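# About Godelum

Godelum helps landowners, park districts and schools plan and budget for outdoor robots. We don't build machines and we don't sell them. We work out what a site needs, what it will cost over its life, and which quotes are worth a second meeting.

The company was started by Ward Vermeulen after nine years as an equipment buyer for a grounds contractor. He had signed off on a path inspection rover that spent most of its first season in a shed. The purchase price had been approved. The charging shed, the spare wheels and the staff hours had not. Most of our work still comes down to those kinds of items.

## What we do

**Site review.** We walk every route the machine is expected to cover and write down surface, width, slope, tree cover and the distance to power. The review is a flat $599 for up to 2 routes on one property. Travel is billed at cost.

**Budget plan.** You get a spreadsheet and a short memo. The spreadsheet has a line for each thing you will pay for: the machine, batteries, freight, training, software seats, insurance, storage and repairs. We include replacement dates, so the second battery pack doesn't show up as a surprise in a year with no money set aside.

**Quote comparison.** Vendors price things differently. Some fold support into the purchase and some bill it monthly. We put the quotes on the same terms and send back a list of questions for each vendor. You do the negotiating unless you ask us to sit in.

**Trial planning.** We recommend a trial before any purchase over $3000. We write the test plan, agree with you on what counts as a pass, and keep the log.

## How we look at a site

Wooded paths take up a good part of our review time. Heavy canopy can weaken satellite positioning, and a machine that depends on it may need extra sensors or a different route. Loose ground wears out wheels and tracks sooner than pavement does. A path with no hard edge is also harder for some navigation systems to follow. Each of these changes the budget, so we note them before anyone asks for a quote.

We measure in person and don't rely on maps. On one job the map showed a service road the whole way and the last 600 feet turned out to be footpath, too narrow for the model the client had already picked.
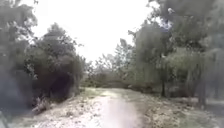

*Unpaved path with trees and brush on both sides.*

## Who we work with

Our longest-running client is the Fener estate, where we have planned two rounds of equipment and are working on a third. We also advise Verstraete Nurseries on carts for moving stock between growing areas, and we prepared the first five-year equipment plan for the Onell school campus.

We take no commission from manufacturers or dealers. If a vendor offers us a referral fee, we turn it down and tell the client it was offered.

## Getting in touch

Most public clients set their budgets well ahead of the season. If yours closes in the fall, write to us by August so there is time for a site review and a set of quotes. Send a rough map, the job you want done and any figure you already have in mind – a blank is fine too. Ward reads the inquiries himself and will reply with a list of open review slots.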